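Oficina de Madeiras I – Apontamentos da aula 2
Painéis colados de topo a topo (ou melhor: canto a canto)

Começo pela confusão de sempre. "Topo" é a ponta da tábua, onde se veem os poros; "canto" é o lado estreito e comprido. Cola-se pelo canto. Quem cola pelo topo fica com duas tábuas e uma lição.

O ácer é a madeira mais ingrata para principiantes. É tão claro que qualquer junta se denuncia pela mudança de tom de uma prancha para a outra, e o veio, que de perto mal se vê, parece ganhar vida assim que leva óleo. Antes de abrir a cola, disponham as pranchas a seco e troquem-nas de lugar até gostarem do conjunto. Depois marquem a ordem a lápis – a memória não serve.

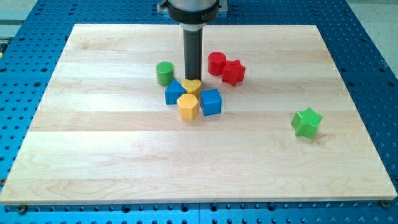 A madeira mexe no sentido da largura, e mexe em julho como mexe em janeiro. Um painel largo preso sem folga vai empenar ou rachar, à escolha dele. Se o fixarem a uma base metálica, deixem os furos ovalizados ou usem grampos que permitam algum deslize.

Para a próxima aula:
– ler o capítulo 11 do manual do Moncrieff, incluindo as notas de rodapé, que são a parte útil;
– trazer pranchas aplainadas, com 50 mm de largura;
– quem ainda tem os grampos da Grekwood em casa, que os devolva ao Jawad Sial antes das 9 h.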